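Hivonell

About Us

We take old desktop PCs apart, work out what's still good, and put them back together for people who need one. That's the whole business. Started small, still pretty small.

Hivonell began with Keith Wragg, a borrowed bench and a pile of office towers nobody at his last job wanted to pay to get rid of. Brenda Bunting came in the following November to do the books and ended up learning to test memory. She still does the books. Also most of the memory.

What we do

Whole machines, mostly. Desktops from offices, schools, the odd dentist. Last year we handled 2,000 of them. Some go back out complete, some get broken down for parts, and a few are just scrap and we'll tell you so.

We also sell loose parts: processors, memory, power supplies, coolers, cables by the box. Usually 300 or so processors on the shelf at any time, sorted by socket. If it's not on the list, ask. The list is always behind.

How we work

Case open first, dust out. Then memory, cables, drives. Board gets looked at before anything gets plugged in: bulging caps, bent latches, screws that don't belong there. Processors come out last and go in one at a time. Never stacked, never in a pocket, never in a mug (Keith, once).

Chip in its pocket on the gray plate, and a board still in its case.

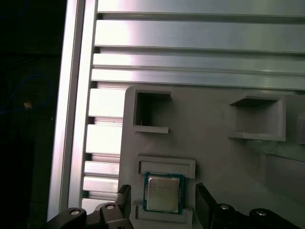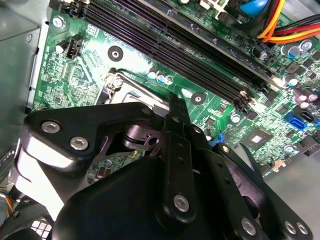 Memory gets a full overnight test. Not the quick one. We've had sticks pass the quick one and then come back from a customer a week later, and the postage eats whatever we made on them. Drives are wiped or shredded, your choice, and you get a sheet with the serial numbers either way.

Old thermal paste comes off with alcohol and a lint free cloth. New paste every time, even if the old stuff looks ok.

What you get

Every desktop leaves with a label inside the side panel saying what was changed and who changed it. Two kinds of build: the Bellamy, which is the plain office one, and the Pestis, which has more memory and a better graphics card. Brenda hates the name. Too late, the labels are printed.

3 month warranty on parts, same on machines. Send it back and we fix it or swap it. No forms to fill in, just put a note in the box with your order number and whats wrong.

Sending us equipment

Up to 200 machines per pickup. More than that, call first so we can clear the floor. Please leave the side panels on and tape any loose screws in a bag to the case. We don't take monitors, printers or anything with a leaking battery. Mestus, two doors down, takes monitors.

Keyboards only if they come with the desktops. We have enough keyboards.

Visiting

Counter is at the front, ring the bell, someone will come thru from the bench. Might take a minute if we're halfway into a board. Parking round the back, not in front of Mestus.

New price list goes up 1st March. Orders placed before then keep the old prices.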